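Last changed: Feb 27, 2019

These are the questions which people send us most often at Trison. We are a small workshop working on robot arms for tidying and simple shop jobs. The answers were written by Ylva Wallin and checked by Jinfeng Wei. If your question is missing, please write to us and we will try to add it before April.

## Can I buy a robot that cleans up my home?

For floors, yes. Vacuum robots are good now and you can find one in any electronics store. For tables, shelves and kitchen counters, no. We do not sell such a robot, and we do not know a seller whom we could recommend to a normal family today.

## Why is the floor easy and the table difficult?

A vacuum robot drives around things. It does not need to know what they are. An arm that clears a table must decide what each thing is, where to hold it, how strongly to press, and where it should go afterwards. Every one of these steps can fail, and then the next one fails also.

## Which chores does your arm do well today?

It can put single, solid things from a table into a box, if they do not touch each other. In our last long test we gave it 137 such things and it placed 31 of them wrongly or dropped them. For a research group this is a decent result. For a person who wants a clean table before dinner it is not enough.

## What about folding clothes?

We have tried towels only. A towel changes its shape every time you touch it, and the arm has to look again from the beginning. My brother Aslak folds a pile of them while the arm is still thinking about the first corner. We will continue with it, but please do not wait for us with your laundry.

## Is it better in a workshop than at home?

Yes, much better. In a workshop the same part comes to the same place, and you may change the bench to help the machine. Märta Haugen, who has a small frame shop, let us sort corner pieces on her bench for a week. The sorting was slow but mostly correct. The trouble started when somebody left a pencil or a ruler among the pieces.

## Does it use suction or fingers?

We use a gripper with 2 fingers. Suction is faster on boxes and smooth plates, but many things in a home are thin, curved or full of gaps. Two fingers are a compromise. They have difficulty with anything that lies very flat, for example a compact disc, as there is almost no edge to hold.

## Do you practice on real things?

On both, but first in simulation. There the arm can try 2,000 times and no cup is broken. We place things from daily life on a simulated table, also in positions which are not comfortable for the arm, such as one thing resting partly on another. If the gripper takes the lower one, the upper one can slide or fall, so the order is important. In the first view there is a dental model partly on top of a disc, with a pen nearer to the gripper. The second is of a table surface without things on it.
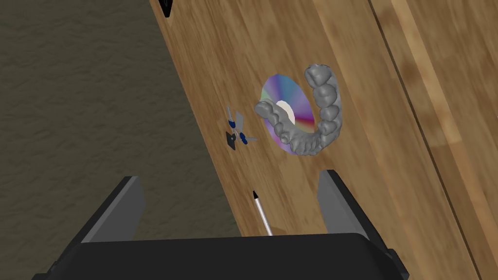
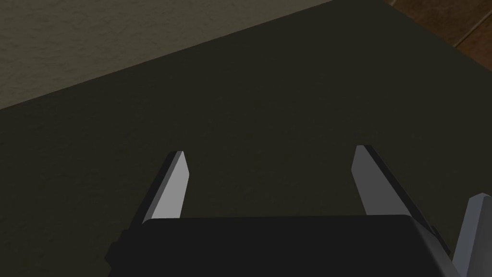 A good result in simulation does not promise the same result on a real bench. Friction is the usual problem. Clodagh Cullinane repeats each test with the real arm before we write any number on this site.

## Will it take the work of cleaning staff?

Not with the present speed. A person who cleans hotel rooms makes hundreds of small decisions in one hour, and our arm makes very few.

## Can I visit and see the arm?

Yes, on Wednesdays after lunch. Please write some days before. You may bring an object from your own kitchen, only no glass and no knives.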